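The arm that moved after Resume
Speaker notes, Hemaneo floor safety talk

Slide 1. Title

Say who you are and which group you work in. Say that the talk covers one fault on one robot, that nobody was hurt, and that the robot is back at work with changed software. People relax once they know that, and they listen better. Questions at the end, except if a term isn't clear.

Terms to define out loud, because half the room won't use them: 
Pause means the operator's soft pause. Motors stay on, the arm holds where it is. 
Stop means the red button. Power to the arm drives is cut. 
Target means the position the arm has been told to go to next.

Ho is our name for the humanoid. Civby is our name for the software between the operator station and the joints. Please don't use them as if they were the same thing. The fault was in Civby.

Slide 2. The job

Shoe tidying. Slippers go on the rack, in pairs. It's a dull task and we picked it for that. The shelf is low, the arm has to come in beside the frame of the rack, and the hand ends up close to a hard edge. The operator runs both arms from the station, and there is usually a person on the floor nearby to reset the shoes.

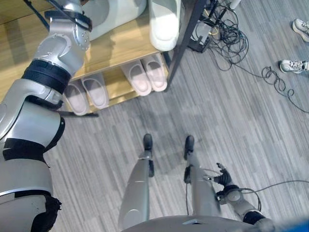

Losia, May

Leave this one up while you tell the story. Give the room time to look at where the arm is and where the sneakers are.

What happened, in order. Read it slowly.

The operator was partway through a reach toward the rack. The floor person asked for a pause so that a slipper could be straightened. The operator pressed Pause. The arm held. The floor person stepped in, moved the slipper and stepped back out. The pause lasted 48 seconds.

During the pause the operator let go of the hand controllers and picked them up again. This is allowed. Everybody does it.

The operator pressed Resume. The arm should have stayed where it was and waited for a new motion. It went up and outward by 103 millimeters in one quick move, then held again. The hand touched the underside of the upper shelf. The operator pressed Stop. The arm drives lost power and the arm settled against its brakes.

Damage: a scuff on one finger cover. The rack shifted on the carpet. No slipper fell, for what that's worth.

Then the part that matters to this group. The floor person had already stepped back, but only just. Had Resume come a few seconds earlier, a hand would have been between the robot's fingers and the shelf. We wrote it up as a near miss for that reason, and I would ask you to do the same with anything like it, even if the damage is a scuff.

Slide 3. What we thought it was

Go through the wrong guesses. Don't skip them, they took most of the first day.

First guess was a bad encoder in the elbow. The joint log was clean. The elbow went exactly where it was told.

Second guess was the cable. We have cable on the floor in that bay and it had been stepped on before, so everyone was ready to blame it. We swapped it. The swap made no difference when we tried again. The cable does need to be tidied, and that is on the list, but it didn't cause this.

Third guess was the sleeve at the wrist. The thinking was that the rubber had bunched, stored some spring and let go. We took the arm to the table and worked the wrist through its range by hand with the drives off.

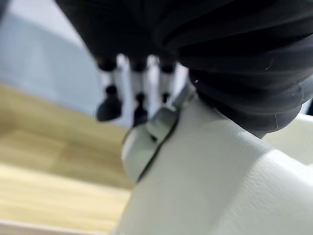
Fingers and wrist sleeve above the tabletop.

The sleeve folds and unfolds the way it should. It adds a little drag at the far end of the bend and nothing close to what would be needed to throw the arm. It also couldn't have done it on its own timing, exactly at Resume. Somebody in the room will probably bring up the sleeve anyway, so have the drag plot ready as a backup slide.

Slide 4. What it was

Plain version for the room: Pause stopped the arm from moving but didn't stop Civby from listening.

While the robot was paused, the operator station kept sending targets. Civby kept the newest one. When the operator put the controllers down and picked them up again, the hand position changed, so the newest target changed too. At Resume, Civby compared where the arm was with the target it was holding, saw a gap, and closed it.

There is a speed limit on the arm. It was set to 60 percent of full speed on that day, which was normal for the task. It worked. The arm never went over it. A limit on speed doesn't help much when the move shouldn't be happening at all. Say this twice if the room looks tired.

There was also a check that should have caught the gap. It refuses any target that is too far from the last one. But the targets had drifted in small steps during the pause, each one close to the one before, so every step passed. The check never compared the target with the real arm.

If anyone asks who wrote the check, the answer is that our group did, it was reviewed, and it did what the description said. The description was wrong.

Slide 5. Making it happen again

We wanted to see the fault on purpose before changing anything. The rack area was roped off and nobody was allowed inside the rope with the drives on. The operator paused, moved the controllers a known amount, and resumed. We ran it 40 times at low speed. The arm jumped every time the controllers had moved, by the distance they had moved. With the controllers clamped in place it stayed still.

That was good news. A fault that shows up every time is easy to test against.

We did the same with both arms, raised and lowered. We had assumed a hanging arm was the safe case, since there is nothing down there to hit. There is, of course. There are the robot's own feet and the floor, and a person kneeling to sort shoes has their head at that height. 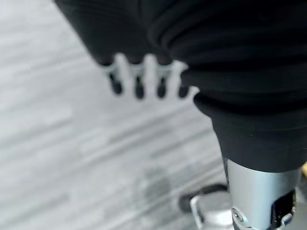
One comment sent in after the dry run of this talk was that the low position worried them more than the shelf did, because a person working near the floor looks at the shoes and has no view of the arm, and that the write-up should put it first. We agreed and changed the order of the report. The low position now heads the list of hazards for this task.

Slide 6. What changed

In Civby: 
Pause throws away all incoming targets. 
Resume sets the target to the arm's real position, then waits. 
The operator has to squeeze both grips and hold them before anything moves. 
The distance check now uses the real arm position. 
The first motion after any Resume is slow, and speed comes back in steps.

On the floor: 
Nobody reaches in on a Pause. If a hand goes inside the arm's reach, it's a Stop. 
The operator says "resuming" and waits for "clear" from the floor person. 
The spare cable gets coiled and moved away from where people stand.

Expect pushback on the first floor rule. A Stop means a restart and a new arm check, and it makes a session longer. The operators have said so and they're right. We are keeping the rule. If the restart is too slow, the fix is a faster restart, and there is a ticket open for it.

Slide 7. Still open

The other robots at Hemaneo that run Civby have the update. The older table-mounted arms don't run it and haven't been checked for the same behavior. Until they have, treat their pause as if it had this fault.

We don't have a good light or sound on the robot for "paused, motors on." From across the room, a paused robot and a stopped robot look the same. Two designs are being tried. I don't have a favorite yet.

The incident log also lost the operator's controller positions after the Stop, so part of the timeline comes from the operator's memory. Logging now keeps running through a Stop.

Slide 8. Questions

Leave the contact address for the floor safety group on the screen. If there are no questions, ask the room what their own Pause button does, and whether anyone has tested it with the controllers moving. Take the answers down and add them to the notes page after the talk.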